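12/31/22 – bench notes, orange bottles

Last bench day of the year and I got to spend it on the bottles, which made me very happy! Muchen wants the Burkero set sorted before August and I'd much sooner start now. Began with the caps. The tapered spout is the part I like best, and the ribbed band gives a really good grip even with gloves on.

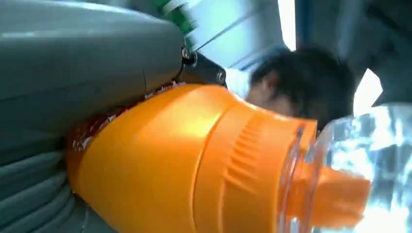 Kassab quoted us 90 spare caps, which is plenty. Duván thinks we should keep the old ones too. Fine by me, there's a drawer.

Labels next. I'm logging these under 3,441 so they stay together in the Prenarcombe list. I love this orange, it finds itself on a shelf.
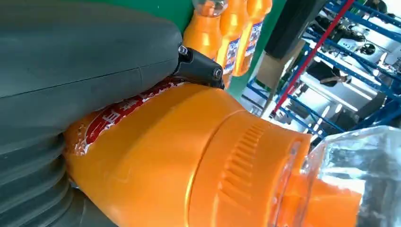 Bottle on its side, red label with white characters. Three more upright behind.

Kamil came by to talk shelving – he'd like the blue and red uprights left where they are until shelf 14 is cleared. Agreed.

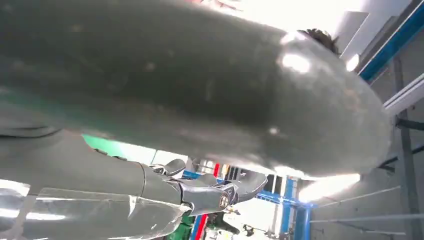

Photo: Lallum workshop / A. Pappas

Still to do: the tape on the green table. Creased all over, ragged on one side, and I can't wait to get a scraper under it. Alžběta has a plastic one that's kind to the surface. Bottles get moved first.
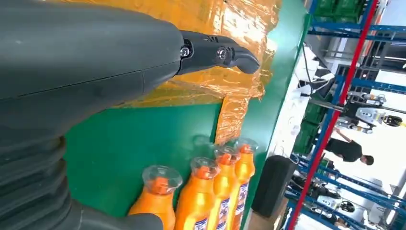 Green tabletop with the tape patch, four bottles in a slanting row.

Ask Muchen which bin the loose caps go in.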